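Skerndale Home Robotics: Frequently Asked Questions
Last updated Mar 10, 2024

Can a robot do my housework yet?
Parts of it. A robot vacuum will handle a flat floor. A machine with arms can pick up, move and put down many household items if the room is set up for it. No machine we have tested can be left alone with a whole kitchen.

Which chores do you test?
We keep a list of 19 chores, from sorting flatware to wiping a counter. In the current round, 11 are marked "works with supervision." The rest are marked "not yet." We don't have a "works unattended" mark because we haven't needed one.

What counts as a pass?
The robot has to finish the chore without a person touching it or the objects. Dropping something is a fail, even if it doesn't break. Taking too long is also a fail, and the time limit is different for each chore.

Why do you spend so much time on eggs?
Eggs are cheap, they are all slightly different, and they crack if you squeeze too hard. If you squeeze too little they slip. The cup in a carton is also a small target, and the fingers have to fit around the egg without hitting the cups next to it. We run the egg chore in simulation before we run it on hardware. The current version is set up on a bare white table with a plate and a clear or white carton.

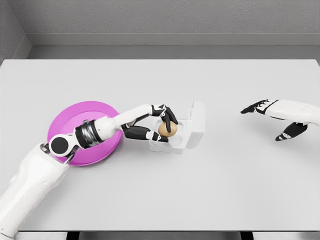

Egg chore in simulation: left hand holding the egg over the open carton.

Does good work in simulation mean it will work in a real kitchen?
No. Simulation is useful for finding bad grips and bad arm paths. It is less useful for friction, soft packaging and anything wet. We ran the egg chore 215 times in simulation before the first hardware trial, and we still had to change the grip force afterward.

What about laundry?
Folding towels is on the supervised list. Fitted sheets are not. Turning a shirt right side out is the slowest chore we have.

Is shop work easier than housework?
Usually. In a shop the parts come in known sizes and the bench stays where it is. Our packing bench at Ristness has 9 jobs on it, and most were easier to set up than loading a dishwasher.

Can I buy one of these robots from you?
No. We test and report. We don't sell or rent machines, and we can't recommend a dealer.

Who do I contact about a result?
Write to Eino Kemppainen at the Skerndale office. Please include the chore name and the date of the report you are reading.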